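Thursday, a.m. — textiles bench, Wandley room

Went on with the Kerslake garment lot. 132 pieces on the list, 12 pulled for the flat-fold check. Dark grays are still the slow ones, as creases hardly read in this light.
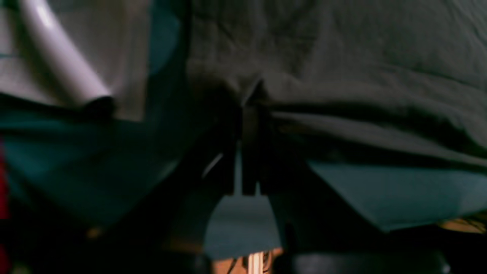 Gray cloth, lower border. Gap between the two layers widens to the right.

Hem notes go on the Ornby sheet from now on, one line per piece. Left half of the dark gray piece bunched on the blue tablecloth, right half smoother, folds overlapping near the middle. Clear the right side before the next lot — tape rolls, marker, remote and mug are all on the cloth.
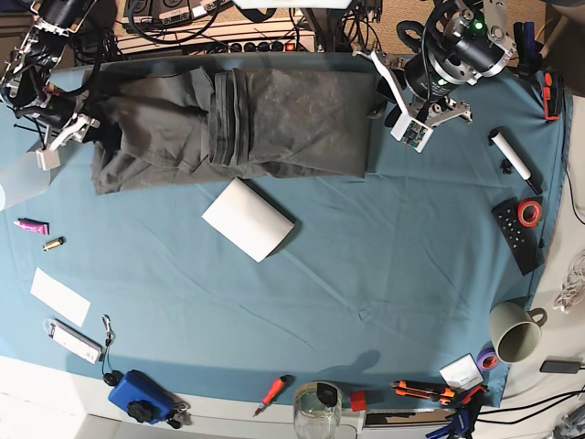

To do
Ask Wakex for a paler table cover
Recheck 9 from February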